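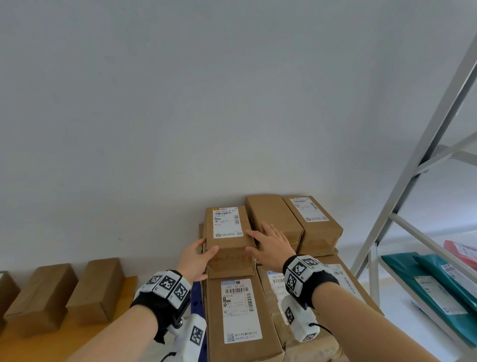 Leen Darwish

Tarcísio Paiva runs email for Plerkilgate, a mail-order business that sells replacement parts for sewing machines. His list is small by industry standards, and last April he made it smaller by removing every address that had shown no clicks in nine months. I asked him what that did to the numbers.

"Open rate went up, which tells you very little," he says. "The denominator changed. What I watched was revenue per send, and that held steady."

Paiva had kept the inactive addresses for years. Two things changed his mind. The first was a run of soft bounces at one mailbox provider. The second was the invoice from Dilen, the sending platform, which bills by stored contact.

Before deleting anything he sent a re-permission series of two messages, spaced 5 days apart. Both were plain text with a single link. "The subject line on the first one was 'Do you still want these?' I tested a softer version on a small slice and it did worse."

Roughly 4 percent of the inactive group clicked to stay. The rest were moved to a suppression file and their profile data was cleared. He kept the suppression file outside Dilen, in Tetar, where the order records live, so that a later import could not bring the addresses back.

That last step matters to him more than the copy. An earlier cleanup failed when a colleague uploaded an old spreadsheet and the unsubscribed contacts came in with it. "We mailed people who had opted out. We caught it the same afternoon, but the complaints were already in." Imports now run through a check against Tetar first.

I asked about opens as a signal. He stopped using them for segmentation once privacy features in mail apps began loading images automatically. Clicks, orders and logins remain. Geagea, the form tool on the Plerkilgate site, also passes a signup source, and he weights that - contest entries age out sooner than checkout signups.

He now runs the same process every quarter. The nine-month window may come down to six for contest entries. "I want one more holiday season in the data before I touch it," he says. "A lot of our buyers order once a year, in November, and they don't click on anything in between."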